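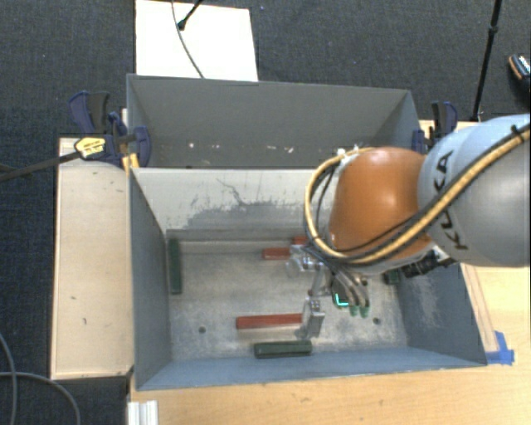
Según Willems, la recogida de material de abrigo cerró con 200 cajas más de las previstas y obligó a ampliar el almacenamiento durante los últimos días de noviembre.

Inicio Actualidad Comunidad Empresa Contacto

La campaña, organizada por la constructora Bekix en siete municipios, reunió 2000 mantas y 3000 prendas de invierno. Los puntos de entrega se instalaron en las oficinas de venta y en las promociones en curso. El material se clasificó por talla y tipo de tejido antes de su traslado al almacén de Ernton.

La asociación Alla asume la distribución a los albergues - por orden de solicitud registrada - y prevé completarla en enero. Cada lote lleva una hoja con el contenido y el centro de destino. Las prendas sin etiqueta de talla se reservan para los roperos municipales.

Bekix mantendrá abiertos dos puntos de entrega hasta agotar la capacidad del almacén. Se admiten mantas, abrigos y calzado cerrado; no se aceptan colchones ni ropa de cama usada.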